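Levelling a bench at Sonwood

The Vestetti V7 is a bench-top electronic level for machine beds and inspection tables. A sealed sensor reads tilt on two axes and sends it to a separate display.
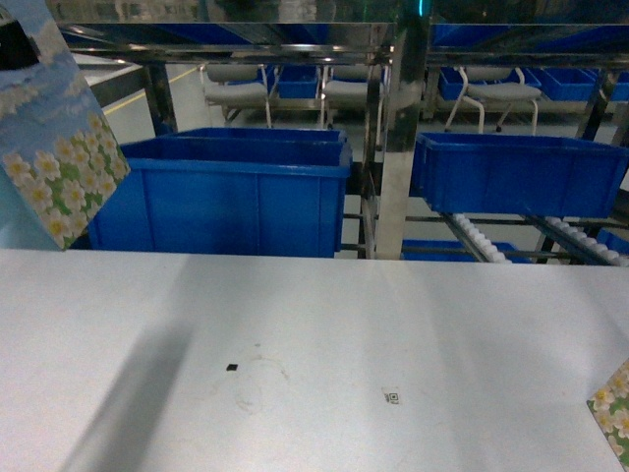 Grey tabletop with a small printed code label.

Sonwood fitted its first unit in October. The body is 157 mm long and weighs 650 g. Warm-up takes about 7 minutes.

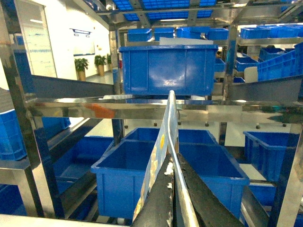 Stainless steel rack and crossbar.

Readings are stored in blocks of 439. The Unnithan cable is sold separately.

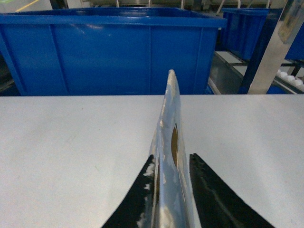 Translucent plastic between black gripper fingers.

Recalibration is done at Dronunstead.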